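Section 4: Pairing the hand units and recording your first bedroom task

If you have come straight from Section 3, your two Uturard hand units are charged, the wrist straps are adjusted, and you have signed in to the Nandine app on your phone. Well done, because the charging and the signing in are the dull part! From here on you will be holding the grippers yourself, and most people find it gets rather pleasant once the first few minutes are behind them.

We suggest a bed for your first task. It is a big, soft, forgiving surface at a comfortable height, and a dropped gripper will come to no harm on it. You will need one piece of cloth that you don't mind handling over and over – a T-shirt or a hand towel is perfect – and enough room to stand or kneel at one side without twisting your back.

4.1 Clearing the bed

1. Take off the pillows, the comforter and anything else lying on top. The sheet itself should stay on.

2. Pull the sheet smooth with your hands. It doesn't have to look like a hotel, and small wrinkles are fine.

3. Switch on the ceiling light or open the curtains, whichever gives you the more even light. Please avoid a single bedside lamp, which throws long shadows over the cloth.

Note: Boxes, furniture and so on at the edges of the bed can stay where they are, as long as your elbows clear them.

4.2 Waking and pairing the units

4. Lay both units on the bed and press the power button on the left one, then on the right one. Give each of them a moment. If a unit stays dark after 3 tries, put it back on the charger and have a look at Section 9, where Zoriana Hladun has collected all the charging questions our support desk gets.

5. In the app, choose Add Pair and type in the set number from the card in the lid of your case. The sets in the first batch run up to 1207, so yours may have three digits or four. Both are correct.

6. Pick up one unit in each hand and hold them level over the bed, fingers open and pointing away from you. Wait for the light bar on each face to turn green.

7. Keep that position while the app finishes matching left to right. Your arms may feel it a little the first time, and you are welcome to rest your elbows against your sides.
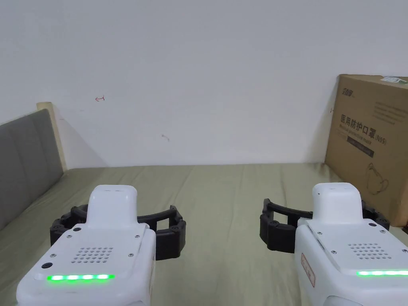 Martti Rantala: I had mine crossed over for a whole afternoon, left unit in the right hand, and the app was perfectly happy to let me carry on. Could you please tell people to check the sticker on the case lid before they start? I had to do the lot again.

We can, and thank you, Martti. Please check the left and right stickers in the case lid before step 6. If you find out later that you had the units crossed, there is no need to repeat the work: open the session, choose Swap Hands, and the recording is corrected when it uploads. (This was added to the app after Martti wrote to us on 19th July, so update first if you don't see it.)

Caution: Keep hair, necklaces and loose cuffs away from the fingers whenever the units are awake. The fingers close gently, but they close on whatever is between them.

4.3 Trying out the grip

8. Squeeze the trigger slowly and watch the fingers come together, then let go. Do this with one hand and then the other until you no longer have to think about which is which.

9. Drop your cloth on the bed in a loose heap. Don't fold or arrange it beforehand.

10. Pinch an edge with one unit, lift it a hand's width off the sheet, and lay it down again. If it slips out, you are probably too near the tips of the fingers. Move in a little closer and try again.

Note: Thick terry towels are harder than they look. Lukian Kuzmenko, who wrote the practice tasks, recommends saving them for your second week, and we have come round to his view.

4.4 Recording the task

11. Open the practice task called Fekete in the app. It asks you to spread the cloth flat, fold it in half, and leave it in the middle of the bed.

12. Start the session and set your phone down within reach. It may lie on the bed, so long as it is well out of the way of your folding.

13. Bring the units down to the cloth and begin. Work at an easy, steady speed, much as you would if you were chatting with someone. Rushing is the most common reason for a session coming back to you.

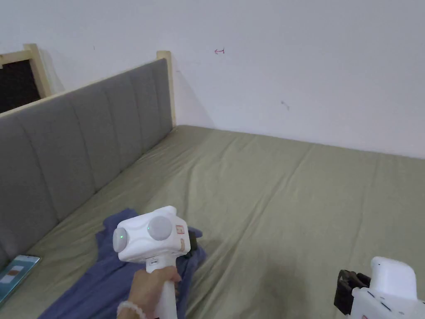

14. When the fold is done, lift both units clear of the cloth and hold still until you hear the tone. Then tap Finish.

15. Shake the cloth out, drop it in a new heap, and go again. The starter plan has room for 100 sessions, so there is no need to be stingy with them – an untidy fold is still a useful fold, and you may keep it.

4.5 If something goes wrong

Code 444 on the phone: The two units have lost each other. Set both down, wait for the app to list them again, and repeat steps 6 and 7. Your finished sessions are safe.

Light bar goes out during a session: Tap Finish as usual, then charge that unit. You can mark the session as incomplete in the list.

Section 5 moves on to the kitchen and the Skarkby drawer set, which is sold separately.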